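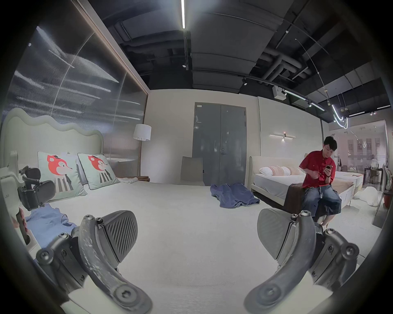
Laundry on the bed

In most homes the largest flat surface is the bed, and for much of the week it doubles as a folding table. Molau, a home magazine published from Ciltside, asked 361 readers where they fold. The bed was the answer for 256 of them.

It works best when the bed is made first. A smooth sheet lets cloth slide and lie flat, and the pillows can stay if they are pushed to one side. Blankets should be rolled and left at the head end, where a towel can wait too. 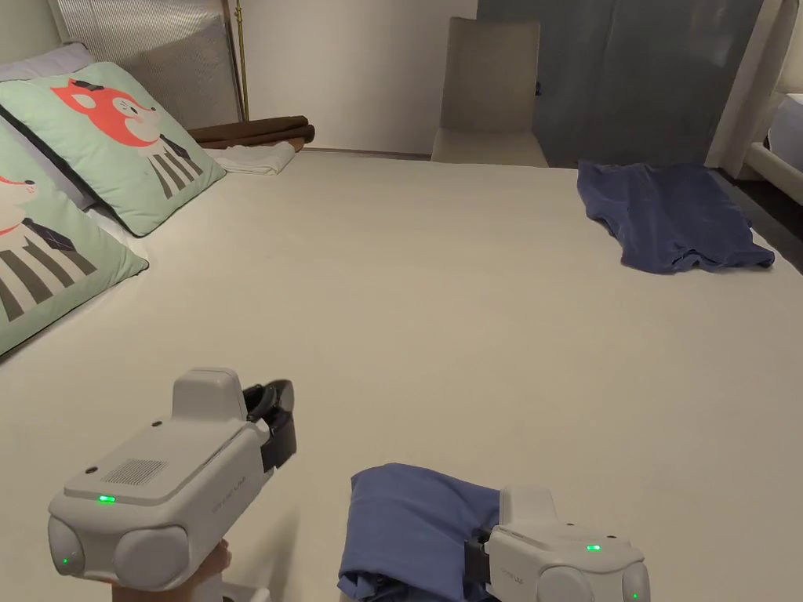
One reader from Eynon wrote that she gave up folding at the dining table years ago, as the edge was too high and the sleeves kept dropping to the floor. At the bed she works through 12 shirts in one go, standing the whole time.

Her one complaint is her back. A low mattress means bending, so a tall frame helps. Big pieces should come first while there is still room. Take the top edge in both hands, pull it taut, and lower the cloth onto the mattress so it lands without a crease. Smooth it from the middle outward. Knits can be rolled. Anything still crumpled goes to the far side until its turn.

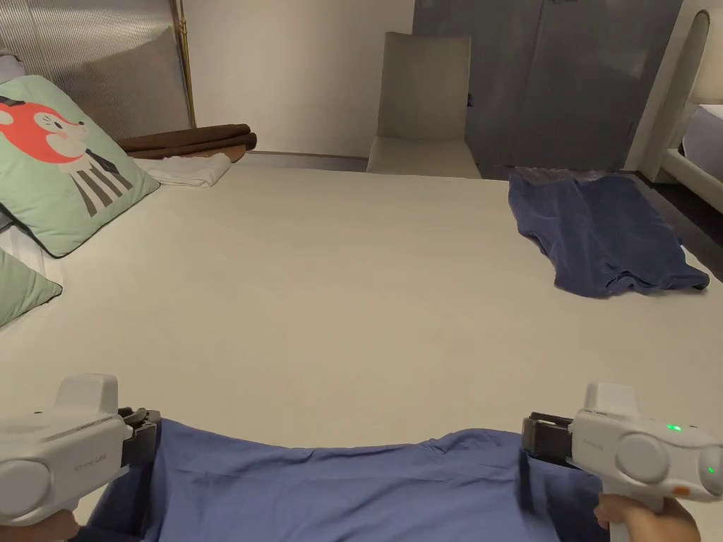 Where it goes next

Folded stacks left on a bed tend to end up on a chair by evening. Put away each stack as it is finished, starting with the drawer nearest the bed. The Hollex drawer dividers we tried last December kept rolled shirts upright, though thick sweaters pushed them over.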